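Bedmaking month at the robotics club

March 23, 2024

We are on the bedroom tasks now, and most of my evenings go to sheets and blankets.

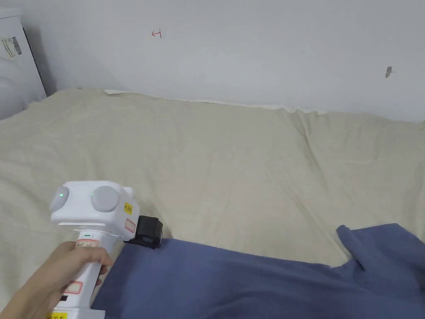

Asnakech Bogale wrote to ask why a student club would pick cloth at all when the other teams at Dustthorpe are stacking cups. Fair question. Cups are easier to score, and we did cups in October. The trouble is that our arm got decent at them and then had no idea what to do with anything that bends. Uchenna wanted a harder task before the spring meet, so the club voted for beds.

The way we work is simple. One of us holds the gripper by its handle and does the chore by hand, over and over, and the recordings go to Babatunde, who trains the model from them. The target is 2000 good runs. We have 1602 as of last night. Cameron set that target and I think it is low for fabric, but we only have so many people and the lab computer at Istley is booked most of the week.

Things I have learned so far. Go slower than you want to. Pinch the fold, don't scoop under it, or the cloth slides away and you have to throw the run out. Change how the blanket starts out every time - I was leaving it in nearly the same heap for my first batch, and Babatunde made me redo a good part of it.

My wrist gets tired after an hour, so Femi Shehu and I trade off. Femi is faster than me and has fewer bad runs. I have started writing down my rejects to see if they come late in the session, and so far they do.

The meet has 2 rounds. The first is a blanket pulled flat, the second is a blanket folded and left at the foot of the bed. We are fine on data for the first one. I have barely started on the second.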